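Nula Pantry: progress report for the Kemppainen Fund
Period covered: spring quarter, to the end of June

We have had a really good three months and it is a pleasure to be writing this one! When we last reported, the pantry was still working out of two cupboards and a corridor. We are now fully moved into the ground floor room at Poto, the shelving is up, and the packing side has changed so much that I have given it most of the space here.

Parcels. We sent out 437 food parcels in the quarter, against 197 in the one before. A good part of that rise is down to the new room (we can lay out a whole afternoon's packing at once now) and the rest comes from the Fludeck estate, where we began deliveries in April. Eighteen households there are on the regular list and more are asking.

The tray method. Your grant paid for the cream trays, and they have been the best thing we bought. Each parcel used to be built straight into a bag, and by the time somebody noticed the tins were missing the bag was tied. Now everything for one parcel goes on a tray first, cans before anything else, then packets, then fruit, and it gets a quick look against the list before bagging. Mistakes are well down, and new packers pick it up in one session.

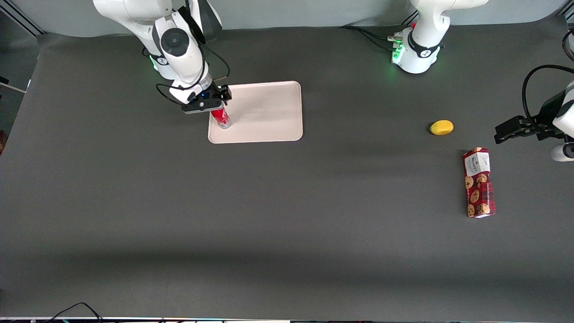
Starting a tray: red can first, biscuits and yellow item to follow.

We did try a deeper tray in April and went back to the shallow one after a fortnight. The low rim is enough to stop a can rolling off, and it is far easier to see what you have got.

Stock. Tins and dry goods are in good shape. Biscuits have been generous, almost too generous, and we passed two crates on to the lunch club upstairs. Fresh fruit is still the weak spot: we run short by the second half of most weeks, and lemons and oranges go first. We are talking to a wholesaler about a small standing order and hope to have a price by the next report.

Spending. Of the equipment money, some £1000 is left. We would like to put it towards a second set of trays and a proper trolley, as carrying full bags to the back door is hard on everyone's arms. Please let us know if you are happy with that, or if the trolley needs a separate request.

Next quarter. Longer opening on delivery days, a printed packing list in bigger type, and a first go at parcels for people who have only a kettle to cook with. That last one has had us all swapping ideas over tea and we can't wait to get going on it.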